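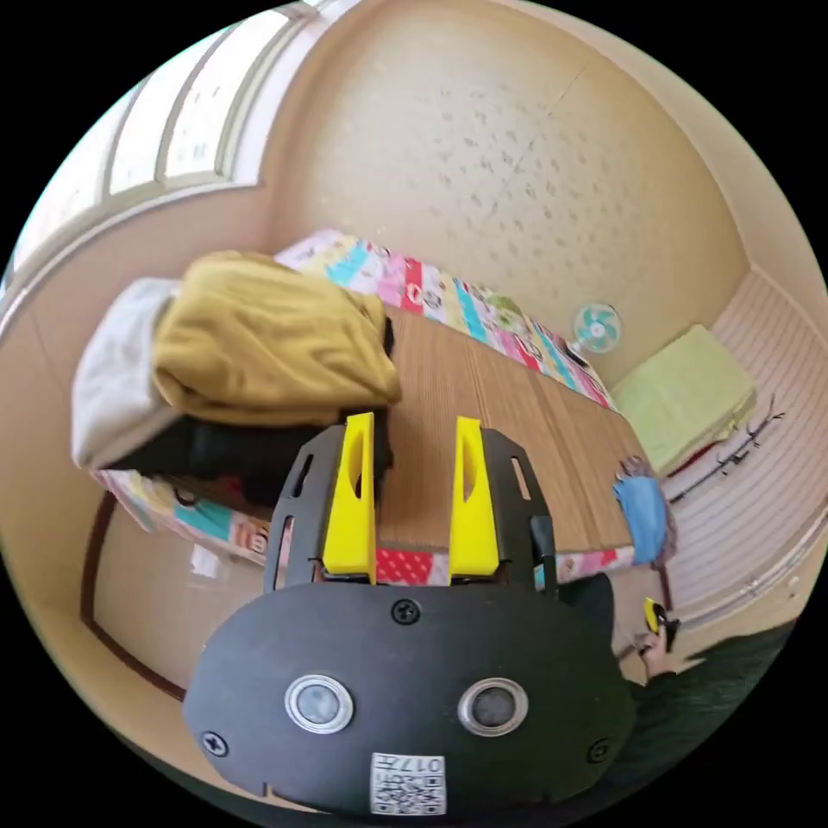 Perception and grasp planning: where we are in July

I'm happy to say the cloth work has come along nicely since we last wrote to you at Allard. The segmenter now handles overlapping garments — a dark one tucked under a mustard-yellow one, say — and passes Sustico, our planner, a separate outline for each. We trained it on 996 demonstrations and held back 130 for testing.

Patterned backgrounds are still our sore spot, I'm afraid. Patchwork quilts especially pull the outlines astray, and 16 of the test runs failed that way. Next month we hope to finish the Kerkov logging tool and retrain.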